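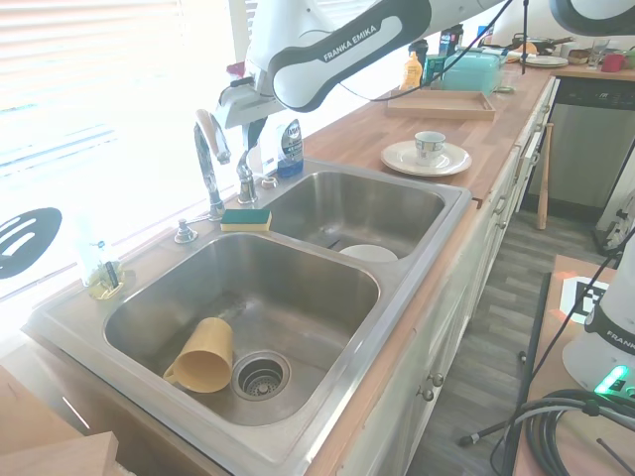 The sink, with the yellow mug on its side in the big basin and the bowl in the small one

Streaks and smudges on the floor of a brushed steel double sink - is there a cure?

Posted by Firnisholm, 05/08/2018

Hello everyone, I've been reading this site for ages and I finally have something to ask! We moved into our house in February and the kitchen came with a stainless steel double sink, the kind with a larger basin on the left and a smaller one on the right. I love it. I grew up with one basin and a plastic tub, so having somewhere to put the rinsing feels like a luxury. The house went up in 2000 and I'm fairly sure the sink is as old as the walls.

My trouble is the floor of the big basin. I wash up, I rinse, I put the sponge back on the rim between the basins, and a while later there are faint streaks and smudges across the steel again. The sink is right by the window, so when the blinds let the light in I see every one of them (my mother-in-law does too, bless her).

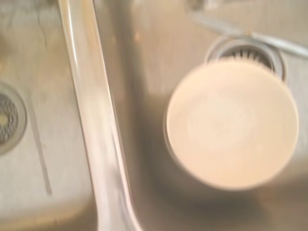 I've been using ordinary blue dish soap and a sponge with a green scouring side, and I scrub in circles because I was taught to. A neighbor gave me a tub of a cleaning paste called Brellent and it came up lovely for an afternoon, then went right back. Am I scratching it, or is it only the water we have in this town? And while I'm at it, how do you all clean the drain strainers? The basket has all those little holes and I never feel I've gotten to the bottom of it. I've tried an old toothbrush but my patience runs out before the holes do.

Thank you for reading all of this, I know I go on.

Baxter_at_the_sink

Welcome! I had very much the same worry with my own sink, and I think you're mostly looking at minerals from the water. When drops dry by themselves they leave behind whatever was in them, and on brushed steel you get pale marks that come back the same day no matter how well you scrubbed. An easy way to find out is to put a little white vinegar on a cloth and wipe one small patch. If the marks go, it was minerals. If they stay put and you can feel them with a fingernail, those are scratches, and you'll want to make friends with them.

Now, about the circles. Please stop! Brushed steel has a grain, like wood does, and you want to go along it, back and forth. Look closely with the light coming in from the side and you'll see which way it runs. I'd also use the yellow side of your sponge for the everyday wash and save the green side for pans. It won't ruin a sink in one go, but years of it will dull the finish.

My evening routine takes roughly 4 minutes. Take everything out first, mugs and bowls and all, and wash both basins with a drop of dish soap. Rinse well, then dry the whole thing with an old dish towel, corners included. I know drying a sink sounds silly, and my husband teased me for it until he saw the difference.

For the strainers, lift the baskets out and leave them in a bowl of hot water and vinegar while you do something nicer, say half an hour. Then the toothbrush, from the underside, pushing outward through the holes. Much less work that way. Just don't ever mix vinegar with bleach, and rinse the steel well afterward.

Gullach

just dry it. also bar keepers type powder works but go easy. mine looks fine and I do it maybe once a month

Firnisholm

Thank you both so much! I tried the vinegar on a patch near the drain and the pale marks came off, so it's the water after all. There are a couple of fine lines left that I can feel, and I suspect those are from me and my circles. I'm going to start drying it at night and I've put a towel on a hook so I remember. The baskets are soaking as I type - I'll give them the toothbrush after supper.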